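How to Stop a Floorboard Creaking (Without Taking Up the Floor)
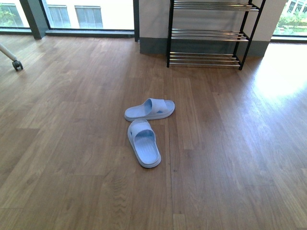

Lorena Pereyra
June 10, 2021

Every floor has one board that waits until everyone else is asleep. Ours is on the landing at the old house in Prusdale, and for years I could get past it only by hugging the wall like a burglar. Most creaks can be cured in an afternoon by a person of no great talent, and I offer myself as proof.

What you need
A torch, a pencil, masking tape, a dry paintbrush, talcum powder, a drill with a fine bit, a few short screws and some filler to match your floor. Slippers or sliders will do for the first step. Boots won't, as you'll hear only boots.

Step 1. Find the noise
Walk the room slowly, heel first, with the radio off. When the floor complains, rock your weight back and forth until you know which board it is, then put a bit of tape on it. The noise is often a good stride away from where you first thought. Get someone else to walk while you kneel and listen, if you have someone who will put up with it.

Step 2. Try the talc
Two boards rubbing edges make a high, thin squeak. Sprinkle talc along the gap, work it in with the brush, lay an old towel over the top and walk up and down on it. Wipe off what's left. This cured half of my landing and made it smell like a christening. It will need doing again after a dry winter.

Step 3. Find the joist
A low groan usually means a board has come loose from the joist under it. Old nail heads show you the line. If the floor has been covered or the nails filled, knock along it and listen for the dull patch. Check for pipes and cables before you drill anything. My neighbour in Nanberg did not, and now has a very quiet floor and a new kitchen ceiling.

Step 4. Screw it down
Drill a pilot hole through the board, a little narrower than the screw. Have somebody stand next to it to press the board flat, then drive the screw until the head sits just under the surface. Stop there — another turn can split the wood. Fill the hole, let it dry and sand it lightly along the grain.

If your floor is the click-together sort, leave the drill in its box. Those floors are meant to move a little, and a screw through one causes more trouble than it cures. Look for a tight edge under the skirting instead, and check whether the floor below is level.

Test again after a week, at night, in bare feet, carrying a cup of tea.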